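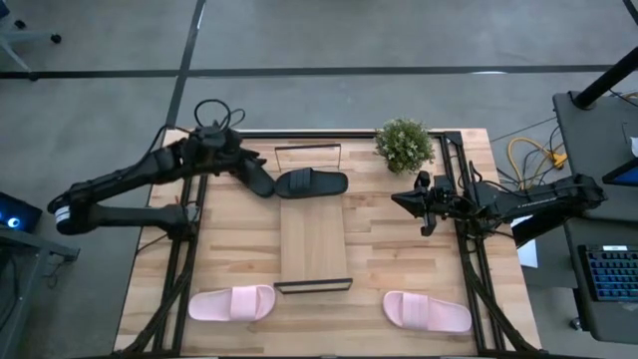

Which way should a pair of slides face when it goes into storage?

Toes the same way, straps up, left and right next to each other. Heel to toe saves a little width on a narrow shelf but slows down matching the pair afterwards.

Slides, layout and shelf trial
August, Zuvville shop, started 9:40
Notebook continues from the boot tray pages

Purpose

Settle how slide sandals are to be laid out on the bench before they go to the entry shelf, and write it down so that the Rustavham shop can do it the same way. Boots and laced shoes were covered in the earlier entry. Slides were left out of that one because they had no agreed place and were ending up under the coat hooks.

Stock used

Black slides, one pair. Pale pink slides, one pair. Both have the wide single strap. Neither pair has a buckle or any adjustment, so there is nothing to close or tuck before storing.

A small potted plant stays on the far right corner area of the table. It gets moved a little from time to time and is not part of the layout. Watering is to be done at the sink and the pot brought back after it has drained.

Bench

Butcher-block top. Wiped with a damp cloth and then a dry one before starting. The top had its last coat of Koppel board oil in the previous round and was left overnight with the window open. No tackiness by hand at the start of the session. I mention it because fresh oil transfers to foam soles and leaves a dull patch that does not come off with soap. We lost the look of a good pair that way and Nele Michiels still has them as garden slides.

The raised board goes on the table lengthwise, near to far, with the planks of the top visible on both sides of it. Used as a staging spot. It gives a fixed reference for the middle of the table and keeps footwear away from the near edge. Check that it sits flat. A board that rocks will walk toward the edge as things are put down on it. If it rocks, turn it over before looking for any other cause, as the usual fault is a crumb of something underneath or a slight cup in the face.

Cleaning before layout

Same procedure for both colours.

Knock the soles together over the bin to get grit out of the tread. Brush the tread across its pattern with the stiff nylon brush, then along it. Brush the footbed with the soft brush only. The stiff one scuffs it, and on the pink the scuffs go grey and stay that way.

Wash in lukewarm water with a small amount of dish soap. Work the cloth under the strap from both sides. Dirt collects where the strap meets the sole and can't be seen from above, so run a finger along the join after rinsing. If it still feels gritty, repeat.

Rinse until the water runs clear. Shake off. Stand on edge against the dish rack, strap outward, out of direct sun. Foam footwear left on the sill in August has shrunk on us before, and the heel curls up first. No hair dryer, no heater, no clothes dryer.

Drying is finished when a paper towel pressed into the corner under the strap comes away with no mark. Dry to the touch on the footbed is not sufficient. The first attempt at this procedure went to the shelf on the footbed test alone and there was a mildew smell in the cubby within the week.

Layout, first arrangement

Started with a single black slide, strap up, to check orientation and clearance before bringing out the others. Flat on the wood, near the end of the board. Two points from this.

A slide put down by the toe tends to land heel first and then turn. Put down by the strap it lands flat but is harder to place to a line. Best result by hand was gripping the side of the sole at the middle of its length. This also keeps fingers off the footbed.

Soles grip oiled wood more than expected. Sliding a sandal along to correct its position pulls it round at the end of the movement. Lift and replace.

Layout, second arrangement

Four slides in a single column, same direction throughout, kept together by colour. Black pair at the far end, pink pair nearer. Straps to the left, footbeds running out to the right. The intention was to read the column from the near side of the table and confirm the match without touching anything.

Observations:

Colour grouping does most of the work. With the pairs kept together, a mismatch shows up at once. With the colours alternated it took a second look every time, and I once carried off a black and a pink without noticing until the shelf.

Strap edges are a better reference than toes. Toes are rounded and the eye doesn't find a line in them. Line up the straps and let the toes fall where they fall. A small offset between the slides of a pair makes no difference at this stage and isn't worth correcting.

Left and right still need checking by the inner curve of the sole. On the black pair this is hard to see against the strap shadow in the afternoon. Turn one over if unsure. The moulding on the underside is easier to read.

The wire frames stay flat on the table. Watch the rims. A heel resting on a rim tips the sandal slightly and it then looks as though the sole is warped. I put a good slide on the reject side for this reason and had to bring it back. Before calling a sole warped, set it on bare wood, press at the heel, release, and see whether it lifts.
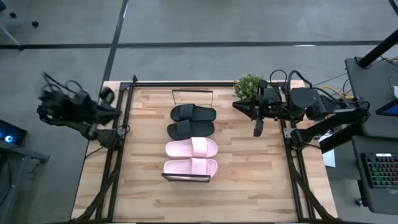

Shelf trial

Shelf is the low open unit by the entry, Flatero, bin label 1593. Label is for our own list and is repeated on the underside in case the front one peels.

Tried two ways of loading it.

Flat, side by side. Both slides of the pair on the shelf surface, toes out. Takes the full width of a cubby. Easy to put away, easy to take out, can be done with a bag in the other hand. Air reaches the footbed. Strap keeps its shape.

Nested. One slide tucked sole-down into the strap of the other. Halves the width needed. Takes both hands. The strap of the lower slide is held open by the upper and relaxes over time. The upper sole sits on the lower footbed, so any grit left in the tread ends up where the foot goes. On the pink pair this would show.

Result: flat, side by side. Nesting only for transport, and then with a clean cloth between.

Toes out was preferred to heels out by everyone who used the shelf. With heels out the strap is at the back and you end up reaching in blind. The one advantage of heels out is that size markings are easier to find where they are stamped at the heel end, which matters for the lending pairs and not for anybody's own.

Liner

Cut a liner from the ribbed rubber offcut. Ribs to run front to back so that water goes toward the lip and can be wiped. The first piece was cut with the ribs across and held a puddle behind each one. Recut. The wrong piece has gone under the plant pot, where the direction doesn't matter.

Trim the liner slightly under the cubby size. Rubber cut to the exact width will bow in the centre once it warms up.

Wear check

To be done when the slides are on the bench anyway, before washing.

Strap join: flex the strap upward gently. Any white line at the join means the material is starting to go. Note it and keep using. If the line opens to a gap, discard the pair.

Tread: compare heel with forefoot. Where the heel pattern has gone smooth, the pair is not to be used on the tiled floor. Indoor carpet use is fine.

Footbed: press with the thumb at the heel and let go. Slow recovery is normal in older foam. No recovery means it has packed down and there's no repair for it.

Don't glue straps. Contact cement was tried on an older pair and held until the first warm day.

Comments from Nele

Nele read the draft over lunch and had the following, copied here so they don't get lost.

She would move the left and right check ahead of the washing. Agreed. It saves washing a mismatched pair from the lost property box. Order changed on the wall sheet.

She thinks the board should be left off the table when whole pairs are being laid out, and used only for single items. I have no strong view. The column works on the bare top, and the board takes up the part of the table you want.

She asked whether the column should run from the near edge or from the middle. Middle. Slides near the edge get caught by sleeves.

She also points out that the soft brush has been used on boots. It has. New one to be ordered and the old one marked with tape.

Still open

Odour in the closed cubby at the end of the unit. Baking soda in a paper cup was no better than leaving the door open. Try removing the door.

Suede-lined slides. None on hand at Zuvville, Rustavham has some. The washing steps above must not be applied to them. Ask Rustavham for their method before extending the sheet.

Marks on the bench from dark soles. A faint streak came up near the centre after the black pair had been dragged. It wiped off with a dry cloth. If one turns up that doesn't wipe off, use the fine pad along the grain and re-oil that section only, with the footwear kept off it until the following day.

Liner for the lower shelf still to be cut. Offcut is behind the door, long side marked in chalk.

Bench cleared and wiped 4:15.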